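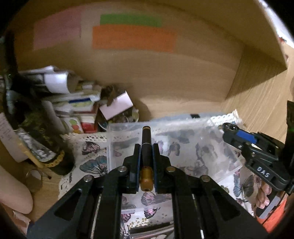 Luller pair at work on a small tube, butterfly cloth underneath.

Luller Hand-Held Grippers, sold as a pair
Item 3716 | Sold by Ansah | Page updated June 2025

I've been selling these since the first batch came in, and they're still the thing I get the most email about, so I rewrote the whole page. If you already know what you want, skip down to the box contents.

Luller is a pair of hand-held grippers for recording the kind of work people do with their fingers on a tabletop. You hold one in each hand, you do the job, and the recording goes to your laptop so you can train your arm on it later. I like them a lot! I didn't expect to, because I'd spent most of a year with the older Dalon set and my wrists had opinions about it.

What I like

The jaws. They're stepped, with a thin pad on each side, and that's the part I'd pay for again. Slim round things are where most grippers in this price range embarrass themselves (pens, tubes, little bottles), because the item rolls or squirts out the second you squeeze. I practiced on lip balm and markers for an evening and by the end I was standing them up on their caps without thinking much about it.

You also get used to the squeeze faster than you'd guess. The linkage opens wide and closes evenly from both sides, so whatever you're picking up ends up centered between the jaws. My advice is to start on something boring like a pencil box, then move on to a real table with real clutter. Clear plastic boxes are a great second exercise. Your policy will hate them, so get plenty of them in your recordings early.

What I don't like

The cable. It comes out at the back and it's stiffer than it needs to be, and if you work sitting down it finds your elbow every time. I clip mine to my sleeve. Luller says a softer one is coming but they said that in May too, so I'm not promising anything.

The pads wear. Mine started getting shiny after 300 or so recordings, and after that paper and thin cards were a pain to lift. Spare pads are cheap and take a couple of minutes to swap (peel, wipe, press, leave it alone overnight).

Patterned cloths are fine, by the way. Somebody asks every week. Busy tablecloth, plain tablecloth, bare wood, go ahead and mix them up.

In the box

2 grippers
2 cables
1 set of spare pads
Soft carry pouch
Printed quick start card

The Zindum recording software is a separate download and it's free for the first 50 recordings. After that you need a license, which you buy from them and not from me.

Shipping and returns

Orders go out the next business day. Send it back within a month if you don't get along with it, pads on, in the original pouch. I do check the pivots on returns, so please don't oil them!

Compatibility

Works with the Dalon wrist mount if you have the adapter plate. Older plates need one hole opened up slightly. Email me before you drill and I'll send you the drawing.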